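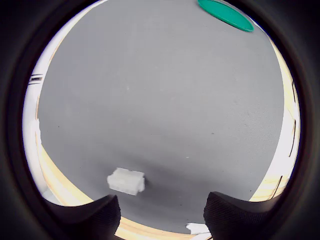
Someone replied to last night's post to say home organs are furniture with a hum in it, and that I should put the money toward a decent digital piano and get my dining room back.

Reader, I love my hum furniture. A thread, then! Electric home organs, why I can't stop playing them, and what to look for if one turns up near you.

Fri 5 July
Pruitt Keys & Pedals

First thing, they're everywhere and they're close to free. People bought them new for serious money, played them every evening for years, and now the family just wants the space. I see them listed with "you haul" in the title all the time. Bring a friend with a good back.

Mine is a Skirach 659. Two keyboards (organ people say manuals), a short row of pedals, and a rhythm box with a bossa nova that would get a stone dancing. I play that bossa nova more than is healthy.

The upper manual is for melody, the lower one is for chords, and your left foot walks the bass. Your right foot sits on the swell pedal and does the volume. The first week feels like patting your head while someone changes the rules. Then one evening your foot finds the G by itself and you will yell out loud. I yelled out loud.

If you come from piano, the big shock is that touch does nothing. Hit a key hard, hit it soft, same note. All the expression is in how long you hold and what that swell pedal is doing. I thought I'd hate it. It cleaned up my playing so much, because you can hear every sloppy release.

OK, the tabs! Flute 8', flute 4', reed, string, and so on. The number is pipe length in feet, borrowed from church organs. 8' is normal pitch, 4' is an octave up, 16' is an octave down. Learn that and the whole panel stops looking like a cockpit.

My favorite setting right now: flute 16' and 4' together, nothing in the middle, slow vibrato, a tiny bit of reverb. Play any old ballad. It sounds like a skating rink in the rain.

Going to look at one? Play every single key on both manuals with one tab down. Then switch tabs and do it again. Slow, I know. The seller will go get a coffee. Let them.

A note that's missing in every octave (all the C sharps, say) usually points to one fault on the generator side. A single dead key is more likely a dirty contact, and those often come back with some playing. My lower B flat was silent when I got it and it sings now.

Scratchy volume pedal? Pretty common. Loud hum that doesn't change with the pedal? Ask for a lower price, or walk away if it's your first one. There's a lot of voltage in some of these cabinets, so please leave the power supply to somebody trained.

Before you unplug anything inside, label it. Masking tape, pencil, both halves of every plug. I skipped this on my Gastirov and spent a whole weekend with a rhythm section that only played cymbals.

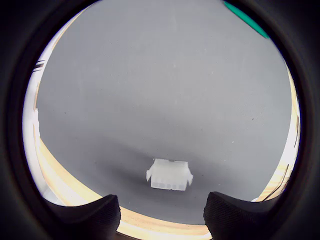
White connector housing, four openings along the front.

Back to the fun part, sheet music! Thrift stores have stacks of organ books, and the arrangements are so friendly. Melody line on top, chord names over it, pedal note written underneath. If you can read one line of treble clef you can play a whole song by bedtime.

I have a Stundel songbook, 50 tunes, and the suggested tab settings are printed at the top of each one. Some of them are wild. There's a waltz that wants full trombone. I did it. It was glorious and the dog left.

Volume 2 of the same series is heavier on hymns and polkas, and the pedal parts are much busier. Great practice if your left foot has gotten lazy like mine has.

To the person asking what it's worth: the Gastirov had its old price tag folded up in the bench, $675. I got it for a pan of lasagna. Resale is basically zero and I can't tell you how freeing that is. You just play the thing.

Headphones! A lot of the later ones have a jack under the lower manual, way at the left, where you'd never look. Check before you decide your apartment is too small for this.

My goal for September is a real two-foot pedal part, heel and toe, no looking down. Currently I can do it at the speed of a person reading a map.

If you've got one sitting in a basement, go switch it on, give it a few minutes, and tell me what the rhythm presets are called. I want the full list. Mine has one labeled just "Teen."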